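Search this site
Type and press enter

This site uses cookies to remember your preferences. Accept | Settings

Getting a wheelchair into the ground at Plendholm

Feb 10, 2024
By Joon-young Cha

Plendholm's football ground holds 2000 people and has a single step-free entrance, on the Tastgate side. I had walked past that gate for years without looking at it. Last month I went to a match with Eun-ji Ok, who uses a manual chair, and I have since measured it.

The gate is wide enough. The approach is the difficulty. From the bus stop there are 200 metres of pavement with a cross slope towards the road, so the chair pulls left the whole way and the right arm does most of the braking. One dropped kerb is missing at the junction with Sung Lane. The detour to the next one adds roughly 70 metres.

Inside, the wheelchair bay is level with the pitch, behind the corner flag. The view is clear until the fans in front stand up. Companions get one folding seat each, set behind the chair, so any talking during play has to be done over the shoulder. I moved mine alongside at half time. A steward asked me to move it back, and I did.
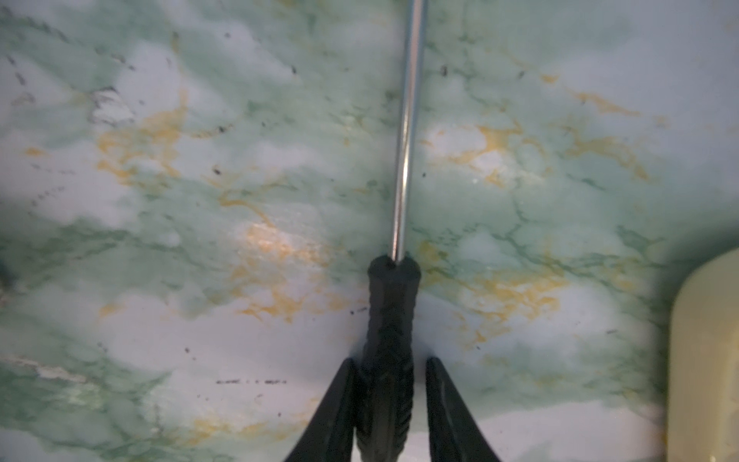

Eun-ji read a draft of this and replied that I had given too much space to the kerb and too little to the seat. The kerb costs her a few minutes, she wrote, but being parked in front of the person she came with costs her the match, and she would take a worse view if it meant sitting in a row with everybody else.

I have left the kerb in, as the council can fix it, and have written to the club about the seat. My letter asks for 2 things: companion seats beside the chairs, and a raised platform so that the bay sees over a standing crowd. The club's reply says the bay will be looked at in March.

The step-free toilet is behind the Tuminer stand and needs a key from the ticket office. Ask for it on the way in, before the queue builds up at half time.

Get new posts by email
Your email address
Subscribe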